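Progress report to the Livach fund, second period
Jul 30, 2021

Dear friends at Livach,

Thank you again for your patience with us since February, when the move to the Fitau building was still mostly a pile of lists. We are in now, and using the room every day! The lease is signed, the electrician has been and gone, and of the 1665 dollars set aside for furnishing we still have almost 600, mainly thanks to Núñez, who let us have the desks at the old price.

Most of this period went into the shared dishes and how they get put away, which sounds like a small thing until you have lived with the other way of doing it. We tried 3 layouts and kept the last. Korport delivered the storage pieces a week late, but they came well wrapped and we had no complaints.

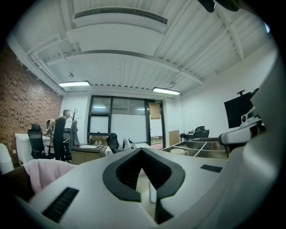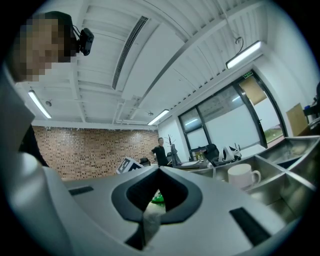
Our next job is to settle where each kind of dish belongs, so that anyone can clear up without asking. Mugs are the easy part. The steel tray with the dividers has room for them, and you can see a white one sitting in its compartment in the second picture. Glasses and cutlery will take more thought, and we would like to spend 50 dollars on labels and a second tray, if you are happy with that.

With warm thanks from all of us in the Fitau room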